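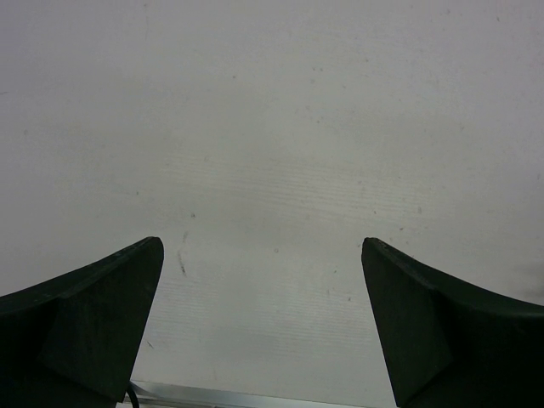

4.2 Setting up and running the Riltham kit

I'll start with the box, as that's where my first afternoon went. The Riltham kit comes as a gripper, a wrist camera, a bag of fasteners and a licence for Patwary, the software that handles recording and playback. We paid just over $2,000 for the lot, which put it at the bottom of our price range (the Narner unit in Section 4.3 cost a good deal more and needed its own power supply). The manual promises a working setup in 40 minutes. Mine took most of an afternoon, and a fair chunk of that was spent hunting for a hex key that fit the mounting screws!

Once it was on the arm, though, I really warmed to it. Calibration is a short routine where you jog the wrist to a handful of poses and let Patwary do the arithmetic, and on our second arm I got through it before my coffee went cold. The camera sits close in behind the fingers, so you get a view straight past the tips to whatever you're about to pick up. Figure 3 gives a good idea of what the operator works with: both fingers well apart, their inner faces angled toward each other, and clear bench beyond them. I found I could line up a grasp by eye from this view alone, and I stopped glancing at the overhead monitor after the first morning.

Figure 3. Wrist camera view with the gripper open over a bare stretch of pale benchtop. The tips of the dark green fingers sit low in the view, with part of a silvery bar visible between them at the bottom.

A couple of grumbles. The fingers take up both lower corners, and when a small part rolls in behind one of them you've lost it until you back off. Dark fingers also make life harder for the auto-exposure, and the deep shadow low on each finger in Figure 3 is typical of what we recorded. We tried brightening the lamps and all that did was wash out the bench. The finish marks easily too. You can see scuffs and pale specks on the left finger's inner face, and the benchtop has its own little streaks and dots, which our first segmentation model was very keen to label as objects. We ended up masking anything below a minimum area, and the false picks dropped off nicely.

All up I ran 181 pick attempts with the kit through May, using the Wunby parts set described in Section 3. I reseated the camera plug 2 times in that stretch, both after I'd moved the arm to another bench, and had no other hardware faults. Playback in Patwary stuttered on longer recordings until I switched off the live preview. Success rates by part type are in Table 2, next to the Narner results.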